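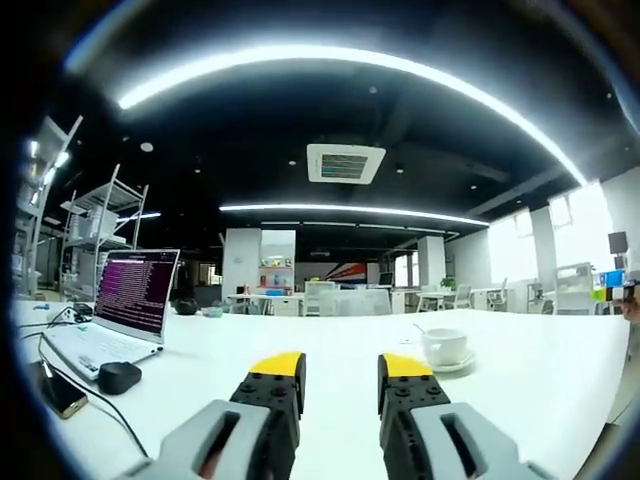 How to get coffee and tea stains off a white table

Quick one, I get asked this a lot. White tabletops look great for a week and then somebody puts a mug down. This works on laminate and melamine, which is what most office and kitchen tables are. Not for marble, not for oiled wood, not for anything waxed. If you don't know what you've got, look at the underside or find the paperwork first.

What you need

Two microfiber cloths, one for wet and one for dry
Dish soap, the plain kind
Baking soda
White vinegar
Rubbing alcohol (for ink only)
A soft toothbrush, old is fine

No scouring pads. No magic sponges on gloss either, they're a fine sandpaper and you'll get a dull patch that shows every time the light comes in low. Ask me how I know. Ok it was the table at the Estville place, and the patch is still there.

Step 1. Clear it

Everything off. Laptops, chargers, the plant. Wiping around stuff is how you end up with clean islands and a gray border, and then you have to do the whole thing again anyway. Unplug anything with a cord.

Step 2. Soap first

A squirt of dish soap in 3 cups of warm water. Wring the cloth out hard, you want it damp. Go in straight lines, one end to the other, overlap a bit. Rinse the cloth when it looks gross. Dry right after with the second cloth. Half of what people call stains comes off here, its just grease and dust stuck together.

Step 3. Rings

Fresh coffee ring: soap and water, done. Old one: mix baking soda with a little water till it's like toothpaste. Put it on the ring only. Leave it 9 minutes or so, don't let it dry out. Wipe off gently, no grinding. Rinse twice, baking soda leaves a white haze that you won't see till tomorow.

Tea is worse than coffee. Might need two rounds. Elli Oksanen does a third with the toothbrush along the edge banding, where the tea gets into the seam. Go easy there, water in the seam makes the board swell and that doesn't come back.

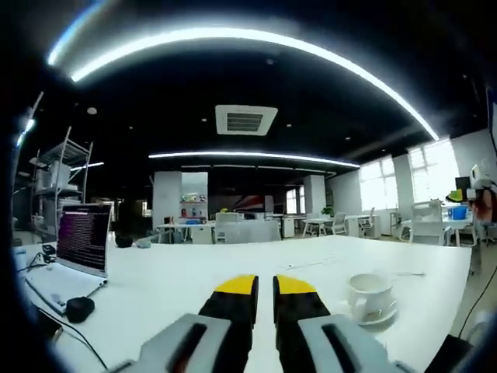 Still a shadow after that? Vinegar and water, half and half, on a cloth laid over the spot. Five minutes. Rinse. Don't mix it in with the baking soda, they cancel each other out and all you get is fizz.

Step 4. Pen and marker

Rubbing alcohol on a corner of cloth. Test under the table first. Dab, turn to a clean bit, dab again. Rubbing spreads it. Window open please.

Step 5. Last wipe

Plain water, whole top, then dry. Skip the furniture polish. It goes sticky and smeary on laminate and holds on to every fingerprint.

Keeping it that way

Saucers or coasters. Boring but yes. Put them where people sit, a stack in the cupboard does nothing. Wipe spills when they happen, tea that sits overnight is a different job from tea that sat ten minutes. A quick damp wipe every evening takes less time than reading this page did.

Joonas Salminen asked about bleach. Don't. It can yellow the surface and wreck the edges. If a stain has been through all of the above and is still there, it's probably heat damage, and no cleaner will shift that.

Updated June 29, 2024, added the bit about vinegar.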